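Notas del ponente
Jornada interna sobre almacenamiento y etiquetado de productos de limpieza en centros de trabajo
Ponencia de la sesión de mañana, sala Leno

Diapositiva 1. Saludo y presentación

Buenos días. Agradezco a la dirección de Flustier la invitación a intervenir en esta jornada, y a Amândio Carvalho la coordinación del programa. La presentación se enviará el lunes a todas las personas inscritas, junto con el procedimiento revisado.

(Esperar a que se cierre la puerta. Recordar que las preguntas se recogen al final.)

Diapositiva 2. Objeto de la ponencia

La intervención se limita a los productos de limpieza de uso ordinario en oficinas, talleres y zonas comunes. Quedan fuera los residuos de laboratorio y los productos fitosanitarios, que cuentan con su propio procedimiento y que expondrá Rizwan Mondal en la sesión de la tarde.

Conviene precisar el término «almacenamiento». A efectos del procedimiento, se considera almacenado todo producto que permanece en un local fuera del tiempo estricto de uso. Un pulverizador olvidado en el alféizar de una ventana durante el fin de semana está almacenado, y está mal almacenado.

Diapositiva 3. Situación de partida

En la revisión de abril se inspeccionaron 100 puntos de almacenamiento repartidos entre la sede central y el edificio Weerasinghe. En 98 de ellos los productos se conservaban en su envase original. En los 2 restantes se hallaron trasvases a recipientes sin identificar.

Subrayar que el resultado es favorable, pero que el trasvase sin etiqueta constituye la incidencia más grave de las contempladas en el procedimiento. Ante una ingestión o una salpicadura en los ojos, el servicio médico necesita conocer la composición del producto, y un envase anónimo no la facilita.

(No identificar los dos puntos afectados. Si se pregunta, remitir a la dirección del centro correspondiente.)

Diapositiva 4. Envases y trasvases

Regla general: el producto permanece en el envase del fabricante hasta su agotamiento. Cuando la dilución sea imprescindible, el recipiente de destino llevará el nombre del producto, los pictogramas de peligro, la concentración y la fecha de preparación. Los envases que hayan contenido alimentos o bebidas quedan prohibidos en todos los casos, también vacíos y también durante unos minutos.

Las etiquetas se solicitan a través de la aplicación Cletuder, en el apartado de consumibles. No se admiten rótulos manuscritos sobre cinta adhesiva.

Diapositiva 5. Útiles y pequeño material

Los cepillos, esponjas, tapones y recipientes auxiliares se guardan separados de los productos químicos. Se acepta cualquier contenedor abierto que permita ver su contenido desde arriba, siempre que no se deposite directamente sobre suelo húmedo. Las cajas de cartón son admisibles en armarios secos y deben sustituirse en cuanto presenten manchas o deformaciones.

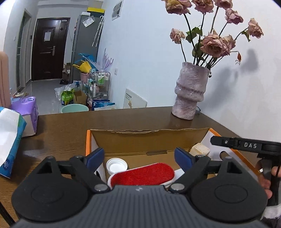

Pequeño material en caja de cartón abierta: cepillo de esponja rojo, tapón blanco y recipiente de color crema.

Insistir en los tapones sueltos. Un tapón separado de su envase indica con frecuencia que hay una botella abierta en otro lugar. El personal que encuentre uno debe comprobar los envases del armario más próximo antes de desecharlo.

Diapositiva 6. Incompatibilidades

Leer despacio; es la diapositiva que más consultas genera.

La lejía no se almacena en la misma balda que los desincrustantes ácidos ni que los productos amoniacales. La mezcla con ácidos desprende cloro; la mezcla con amoníaco, cloraminas. Ambos gases irritan las vías respiratorias y pueden resultar peligrosos en aseos sin ventilación. Los líquidos se colocan en las baldas inferiores, sobre cubeta de retención, y los productos en polvo en las superiores.

Los aerosoles se mantienen lejos de radiadores y cuadros eléctricos.

Diapositiva 7. Fichas de datos de seguridad

Cada punto de almacenamiento dispondrá de las fichas vigentes en papel, en castellano y accesibles sin llave. La consulta en línea complementa la copia impresa, pero no la sustituye. La persona responsable del centro comprobará que la versión impresa coincide con la facilitada por el proveedor.

Diapositiva 8. Calendario y cierre

Los centros disponen hasta la próxima revisión para retirar los recipientes no conformes. El coste de las cubetas se imputará a la partida de prevención, con un límite de 2.000 euros por edificio.

Las dudas sobre etiquetado se dirigirán a Amândio Carvalho. Las relativas a residuos, a Rizwan Mondal.

(Turno de preguntas. Dejar proyectada la tabla de incompatibilidades.)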